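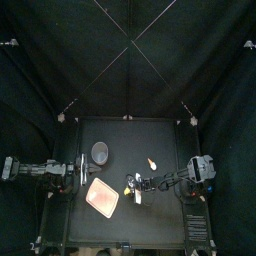
The note from the other shift says to stop blaming the fingers and look at the controller first, and that the Sikora pads were fine all through last week. Fair. Did that before anything else.

2026-04-15, cell 2

Controller: swapped the Dasard box for the Viler one, same gains, both arms. Left arm jitter near full reach is the same on either. So probably mechanical, or cable drag. Leaving the Viler in for now, it boots faster and the log files are readable.

Grippers. Long fingers on the left, padded ones on the right, parallel both. Grip limit 600 on both to start.

Cup: left, long fingers. Good at 600. At 800 the wall caves in and it springs out when we open. Stay at 600. Approach from the side only, coming down from the top the tips catch teh rim.

Small yellow piece: right, pads. Fine. 49 tries, 6 drops, nearly all on the turn toward the tray and not on the pick. Slow the wrist there, try again.

Orange and white piece: bad with the long fingers, rolls away when one tip touches first. Pads better. Want to try closing slower before we order anything.

Tray: neither one likes the rounded corners when it's sitting diagonal. Skipped.

Cable on the right gripper still reaches the tabletop when the wrist is low. Needs a clip furhter up. Might be part of the drops, can't tell yet.

Singate quote for the soft fingers came, delivery June. Too late for this round, but keep it.

Next: rerun yellow with slow wrist, then put pads on the left too and redo the cup. Don't touch the camera mount, calibration is good right now.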